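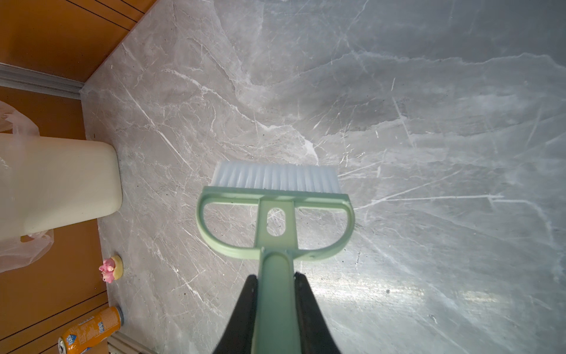

Floor brush with a pale green plastic handle and head.

Grout haze on unglazed quarry tiles, how long before acid cleaner?

Posted by Zumcombe

I have relaid a utility room floor in unglazed quarry tiles, 13 square metres, using a grey cement grout. There is now a dull white film over most of it. Washing with plain water shifts it for an hour or so and then it comes back as the floor dries. The grout was finished six days ago. The tin of acid cleaner says to wait until the grout is "fully cured" and gives no figure. The tiles were not sealed before grouting. Is it too early, and does the strength matter?

3 replies

Plevell

Six days is early. Cement grout carries on hardening for weeks and acid attacks the cement in the joints as readily as the film on the tile. Follow the grout maker's data sheet if it gives a time before acid washing. If it gives none, I would leave it a fortnight at least.

When you do it:
Soak the floor with clean water first and mop off the puddles. Unglazed tile is porous, and a dry tile will draw the acid in.
Dilute to the weakest ratio on the label. Add the cleaner to the water, never the reverse.
Work in patches of a square metre, scrub with a stiff nylon brush, and lift the slurry with a wet vacuum before it dries.
Rinse twice and change the water between rinses.

Gloves, goggles, window open. Keep it off any limestone threshold and do not let it near bleach. Test one tile behind the door first — some red quarries lose colour.

Mohmand

Vinegar. Did my porch with it, came up fine.

Stetimico

Vinegar is still an acid, so the same waiting time applies. It is also slow on a heavy film.

Check that it is grout haze at all. If it keeps returning after the acid wash, it is probably salts coming up from the bed, and more acid will not cure that. Dry brush it, vacuum, and let the floor dry out. Mine took until July. Do not seal until it has stopped, or the bloom will be trapped underneath.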